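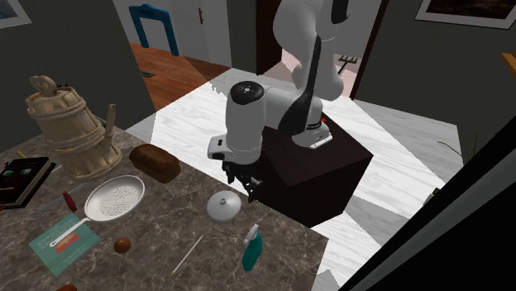

June, notebook, bench side, started 6 a.m.

Okay, the starter vinegar. I promised I'd write this up properly while I still remember which jar got what, so here goes (mostly for me, but Valentin Rainer, if you're reading over my shoulder again, hi!).

The Bloxham cider went into the big crock last month with a mother from the Benville batch. I'd been expecting it to sulk the way the pear one did, but it smelled sharp within days and the skin on top came in smooth and even. The Tesberg cider is the problem child. Same crock shape, same cloth, same shelf, and it still smells like wet apples and a bit of nail polish. I pulled off 175 ml this morning to titrate and got a number so low I did it twice. Same number. So it's slow, and the nail polish smell means it's short of air, I think. I've swapped the cloth for a looser weave and moved it one shelf up, away from the wall. I also stirred it, very gently, and then felt guilty about the skin. It sank. A new one will form — I hope.

Notes on titration so I stop relearning them every time: rinse the burette with the base first, three small rinses. Dark ciders hide the color change, so cut the sample with plenty of distilled water and keep a white saucer under the flask. Stop at the first pink that stays put while you say your own name slowly. If it goes magenta you've blown past it, start over, no cheating!

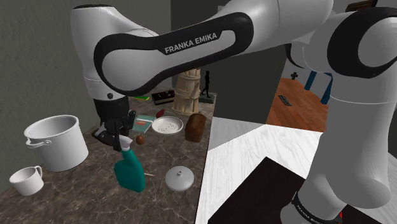
Fruit flies next, because it's that time of year and they've found us. The cloths are tied down tight and I've set a trap by the sink (old vinegar, drop of dish soap), but the real work is wiping. Every drip, every ring under a jar, every sticky lid. I've been using the weak stuff from the failed plum batch for this, half and half with water in a spray bottle, one of those teal ones with the whitish-pink nozzle, and it cuts the sugar off a counter nicely. Two warnings. Don't use it on marble or limestone, acid eats it and leaves dull spots that won't buff out (ask me about my mother's windowsill). And label the thing! I nearly misted the seedlings with plum vinegar last week, and they wouldn't have thanked me.

Back to the crocks. I want to try splitting the Bloxham once it hits five percent, half straight to glass and half onto oak chips for 12 weeks. Valentin thinks oak is a waste on cider and that I should save it for the wine vinegar. He may be right, but he also said that about the honey one and then took home two bottles. 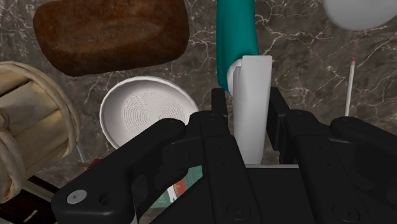

For the oak half I need chips toasted medium, boiled once to knock back the tannin, then cooled and dropped in a muslin bag with a long string so I can fish them out. Last time I skipped the string and spent an evening with a ladle. Taste every couple of weeks and write it down here, please, on this page, in words a person could use. "Nice" isn't a tasting note.

Still to do:
Retest Tesberg at the end of the month
Order more indicator
Find the lid for the Wonditis jug
Scrub the second crock and leave it upside down overnight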